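La ludoteca de Gudau estrena rincón de cocina

13/1/26

Los más pequeños de Gudau ya tienen dónde cocinar. La ludoteca municipal abrió ayer su nuevo rincón de cocina de juguete, con encimera, fregadero y un montón de cacharros y alimentos de plástico reunidos entre las familias del barrio. La respuesta ha sido estupenda: en apenas un mes de recogida llegaron 438 piezas, y todavía hay quien se acerca con una bolsa debajo del brazo.

La idea fue de Kirsty Hoani, monitora del centro, que llevaba tiempo queriendo sacar el juego de cocinitas de la estantería y darle un sitio propio. «Los niños lo pedían a todas horas, y cuando por fin vieron el fregadero se volvieron locos», cuenta entre risas. Del montaje se encargó la carpintería Brandão, que trabajó dos tardes enteras y dejó los muebles a la altura justa para manos de tres años.

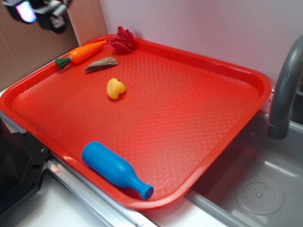 En esta cocina cabe de todo. Una zanahoria naranja puede acabar compartiendo bandeja con un patito de goma amarillo y una botella azul, y el menú del día lo decide quien llega primero. Hoani quiere que siga siendo así y que nadie separe lo que se come de lo que no — en las primeras horas ya se sirvieron sopas de trapo y un asado de madera que, según los cocineros, estaba buenísimo.

También recoger forma parte del juego. Las bandejas grandes sirven para llevar las piezas de la encimera a las cajas, y al final de cada turno los niños hacen el reparto entre todos. Jarrah Brunton, padre de dos mellizas, asegura que en casa no había visto nunca tanto entusiasmo por ordenar. «Ahora me piden una bandeja a mí», dice.

El rincón abre por las tardes, de cinco a siete y media, para niños de dos a seis años acompañados de un adulto. La entrada es gratuita y ya se han apuntado 161 familias. En marzo empezarán además los talleres de la calle Drullelier, donde se coserán delantales y manoplas de tela para los pequeños chefs. Las inscripciones se hacen en el mostrador de la ludoteca.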